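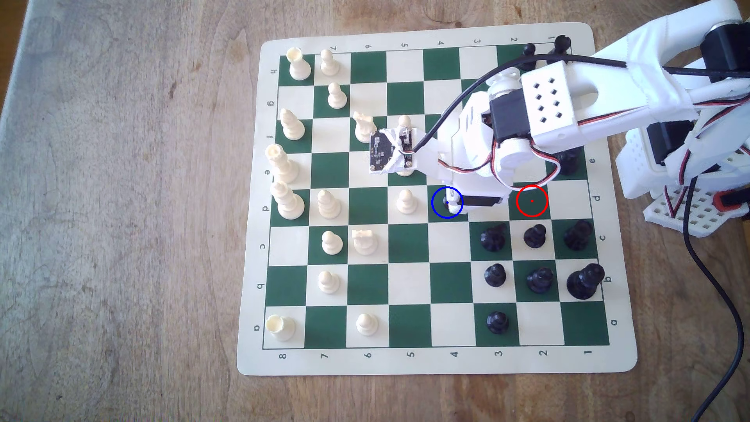

Torkel Plays Chess, Sort Of: Photos from the June Build Session

I was asked to put up a gallery from the robotics club's chess project, and I said I would if I could write the text myself. Readers of this page will know I voted for the line follower. The chess arm won, it got a name (Torkel), and it has since eaten most of the club's money and all of one shelf in the storage room.

The claim on the sign-up sheet was that Torkel would play a full game against a person by the end of the term. What we have is an arm that is told a square and goes to it. Choosing the move is still done by a student with a laptop. I don't think that counts as playing, and I said so at the meeting.

Two circles get drawn over the board in the overhead view, blue and red. In the first photo the blue one is around the tip of the gripper and the red one is on an empty square a little to the right, same row. Faizal Ismail wrote that part and he is proud of it. It's nice work. I would still like to see it with the window blinds open.

Faizal's log for the session lists 160 attempts at picking up a piece and moving it one square. Of those, 74 ended with the piece standing where it was supposed to be. The team calls this "nearly half." It is less than half. Another 13 were thrown out because someone bumped the table, and I have asked twice who decides what counts as a bump.

Pawns seem to be the easy case, and knights are the worst, at least according to the log. The heads stick out to one side and the fingers were never shaped for that. We have printed 8 versions of the fingertips so far. Each one was going to be the last.

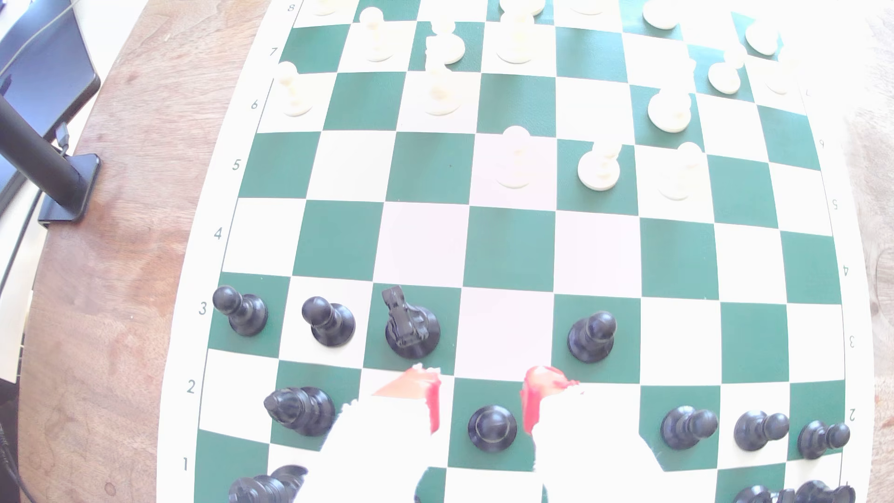 Red fingertips on either side of a black pawn, with more pawns waiting to the right.

The second photo is the one the team wants on the poster. Fine by me, but a pawn between two fingertips is not proof that it gets moved, and I'd like the poster to give the 74 and the 160 in print large enough to read.

Next up is a switch to the Vurik control code, which is supposed to cure the shaking in the elbow. The last update was supposed to do that too. If you want to judge for yourself, come by after 4 p.m. and ask for a game. Bring a book.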